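News from the Trunport United Nations Study Circle
February 2019

Well, friends, what an evening we had at our last meeting! I had expected the usual faces and the usual plate of cookies, and instead we had to bring in extra chairs from the hallway (thank you to everyone who carried two at a time). The subject was clean water, Goal 6 on the long list our countries signed up to in 2015, and I think we could have gone on talking until midnight if the library had let us.

Mihret Workneh spoke first and told us about the villages outside Plello, where the Pletach water project has been at work since before most of us had heard of it. It now serves 1,465 households, and she would like to see up to 4,000 reached, though that depends on the district council and on who keeps paying for the pipes. She was very fair about it, I thought, and took all our questions, even my rambling one about treaties.
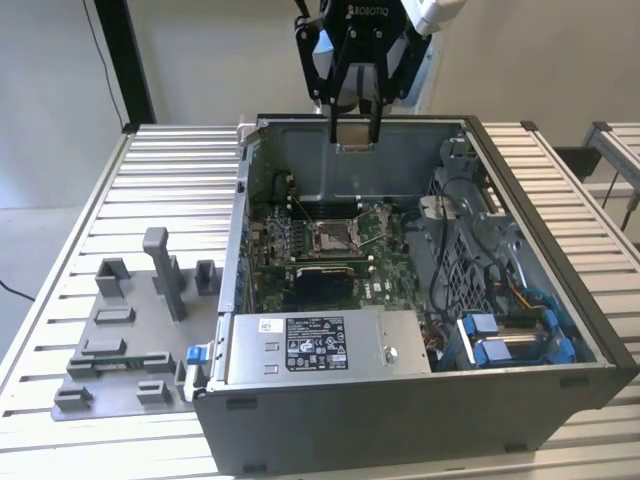

Abdel Rahman wondered whether we lean too much on big promises made in big halls, and said he would sooner see one river agreement between neighbors kept for a generation than another declaration signed by everybody. There was a good deal of nodding at that, and some grumbling from the back row as well, and we never did settle it.

So we'll pick it up again next time, with the river question first. Do bring a friend, and if you borrowed the blue folder of speeches in December, please bring that too, as I still have eight people waiting to read it!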